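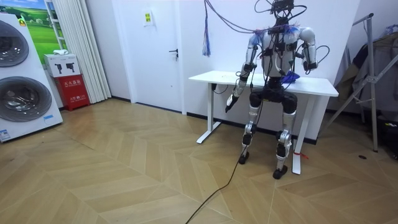

Der weiße Tisch, das blaue Tuch und unten am Bein die rote Schnur.

Das blaue Tuch
Erzählung von Jarmila Brabec

Am Mittwoch lag das Tuch wieder auf dem Tisch, zerknüllt, ganz vorne an der Kante. Ich hatte es am Abend zuvor gefaltet, zweimal längs und einmal quer, wie meine Mutter die Küchentücher gefaltet hat, und auf die linke Seite gelegt.

»Haben Sie das Tuch benutzt?«, fragte ich Livum.

Livum hieß eigentlich anders. Wir nannten ihn so nach der Firma, bei der er vorher gearbeitet hatte, und er hat nie protestiert. Er schaute von seiner Suppe auf.

»Welches Tuch?«

»Das blaue.«

»Ich benutze keine Tücher«, sagte er und aß weiter.

Den Tisch hatten wir im April gekauft, für 66 Euro, von einem Zahnarzt, der seine Praxis aufgab. Eine weiße Platte, weiße Beine aus Metall. Der Zahnarzt half uns beim Tragen bis zur Treppe, dann bekam er einen Anruf und wir standen allein mit dem schweren Ding. Im dritten Stock mussten wir es drehen, und beim Drehen verlor ich die Orientierung, welche Seite die rechte war. Deshalb band ich später die Schnur an das Bein. Rot, weil ich nur rote hatte. Sie stammte von einem Paket, das meine Schwester aus Brünn geschickt hatte, mit 300 Gramm Mohn und einem Brief, in dem sie fragte, wann ich zurückkomme.

Auf den Brief hatte ich noch nicht geantwortet.

Ich faltete das Tuch also wieder. Es war ein gutes Tuch, ich hatte es aus der alten Wohnung mitgenommen, als ich fast nichts mitnahm. Wenn ich es in die Hand nehme, weiß ich, wo das Fenster war und wo der Herd stand. Von anderen Dingen weiß ich das nicht mehr.

Gegen sechs ging Livum nach Hause. An der Tür blieb er stehen, die Mütze schon auf dem Kopf.

»Falten Sie es doch nicht«, sagte er. »Ein Tuch will liegen, wie es fällt.«

»Bei uns zu Hause faltet man.«

»Bei uns auch. Aber meine Frau hat immer geschimpft, dass ich es falsch mache, und da habe ich aufgehört.« Er dachte nach. »Das ist jetzt elf Jahre her, dass sie schimpft.«

Ich wusste nicht, ob ich den Satz richtig verstanden hatte. Mein Deutsch ist genau, aber langsam – ich brauche manchmal bis zum nächsten Tag. Ich sagte nur gute Nacht, und er ging die Treppe hinunter, eine Hand am Geländer.

Dann nahm ich das Tuch, das schon gefaltet war, schüttelte es aus und ließ es auf den Tisch fallen. Ich suchte ein Blatt Papier und schrieb oben links: Liebe Schwester, der Mohn ist angekommen.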